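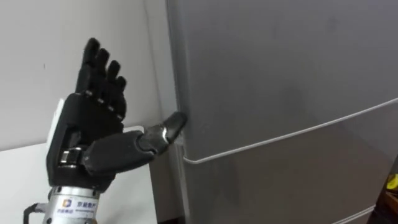 2025年1月21日 火曜日 くもり

朝から冷蔵庫の掃除をした。先週からずっと、しなければならないと思っていたが、仕事から帰ると疲れていて、ドアを開けて牛乳を出して、また閉めるだけだった。今日は休みを取ったので、とうとう逃げる理由がなくなった。

私の冷蔵庫は灰色で、台所の入口のそばに置いてある。Catterallというアパートに引っ越してきたとき、中古の店で買った。容量は445リットルで、一人で住んでいる人には大きすぎると店の人にも言われた。でも私の国では、冷蔵庫は大きいほうが安心だと考える人が多い。母もそうだったし、祖母の家には二台あった。私も同じ考え方で買ってしまって、今は大きいことを少し後悔している。大きいと、奥に何があるかを忘れる。

まず食べ物を全部出して、テーブルの上に並べた。冷凍のものは、保冷バッグに入れて、タオルで包んだ。そのあいだに期限を見た。ごまだれは去年の三月で終わっていた。ゆずこしょうのびんは、ふたが固くて開かなかった。ゴム手袋をして回したら開いたが、色が茶色になっていたので、残念だが捨てた。みその箱は二つあった。二つとも開けてあって、二つとも半分くらい残っていた。同じ種類だったので、一つの箱にまとめた。こういうことをするとき、日本語の「もったいない」は本当に便利な言葉だと思う。私の言語には、一言で言える言葉がない。

それから、棚のガラス板をはずして、流しで洗った。洗剤はProstariを使った。においが弱いから、冷蔵庫に使っても気にならない。前はCevuraのレモンのものを使っていたが、洗ったあと三日ぐらい、豆腐までレモンのにおいがするような気がした。Prostariは近くのスーパーで476円だった。安いとは言えないが、少しだけ使えばよいので、長く持つ。

一番大変だったのは、ドアのゴムのところだ。「パッキン」という言葉を、私は去年初めて覚えた。荷物のパッキングと関係があるのかと思って、辞書で長い時間調べた。ひだの中に黒い汚れがたまっていて、布では届かない。竹串にぬれたキッチンペーパーを巻いて、上から下まで少しずつこすった。途中で竹串が二本折れた。下の角のところは、床にひざをついて、頭をほとんど床につけてやった。ひざが痛くなったので、座布団を持ってきた。最初から持ってくればよかった。

ゴムを拭いたあと、紙を一枚はさんでドアを閉めて、引っぱってみた。管理会社からもらった小さい冊子に書いてあった方法だ。紙がすっと抜けたら、ゴムが弱くなっているらしい。上のほうは固くて抜けなかったが、左下は簡単に抜けた。何回やっても同じだった。ドライヤーで少し温めると形が戻ると書いてあるが、どのくらい「少し」なのかが書いていない。私は心配な性格なので、十秒だけ温めて、手でさわって、また十秒、というふうにした。そのあと紙をはさんだら、さっきよりは重い感じがした。気のせいかもしれない。明日の朝にもう一度ためす。

もしだめなら、部品を買うことになる。ネットで見たら、うちの型番のものはもう少ないようだ。Stururexという部品の店に在庫があるかもしれないので、型番を紙に書いて、財布に入れた。型番のシールはドアの内側にあった。最後の文字がBか8か分からなくて、懐中電灯で見たらBだった。

昼ごはんは、出したものの中から作った。にんじんが半分、しめじ、期限が今日の厚揚げ、冷凍のうどん。みそがたくさんあるので、みそ煮込みうどんのようなものになった。本物のみそ煮込みうどんは赤いみそで作ると聞いたので、「のようなもの」と書いておく。味は濃すぎた。お湯を足したら、今度はちょうどよくなった。

午後は、食べ物をもどした。今回は場所を決めた。一番上の棚はみそ、梅干し、ジャムなど、長く置けるもの。真ん中はその週に食べるもの。下は何も置かないで、なべをそのまま入れられるようにした。卵はドアのポケットに入れるところがあるが、開けるたびに揺れるのがこわいので、私はいつも箱のまま真ん中に置く。マスタードとソースは、ポケットに背の順に並べた。三十分後には順番がもう変わっていた。ソースを使ったのは私である。

ドアに貼っていたものもはがした。ごみの日の表、歯医者の紙、去年の夏の花火大会のちらし。花火大会は雨で行かなかったのに、ちらしだけ半年も貼ってあった。今は、ごみの表だけを横に貼ってある。磁石のあとが丸く残っていて、拭いたら一つは消えたが、もう一つは消えない。

夕方、スーパーに行った。冷蔵庫にすきまがあると買いたくなるので、メモに書いたものだけ買うと決めて出かけた。牛乳、ねぎ、鶏肉、ヨーグルト。レジの前で208円のいちご大福を見て、メモに書いていないが買った。これは冷蔵庫に入れないで、帰ってすぐ食べたから、決まりには反していないと思う。

日本語の勉強として、今日新しく使った言葉を書いておく。パッキン、竹串、型番、在庫、すきま。「すきま」と「すき間」はどちらがいいのか、まだ分からない。

夜になって、台所がいつもより静かな気がする。冷蔵庫の音は、前はもう少し高かったと思うが、録音していないので比べられない。明日は燃えるごみの日だ。ごまだれのびんは洗って、ふたと別にして玄関に置いた。びんは来週の金曜日まで出せない。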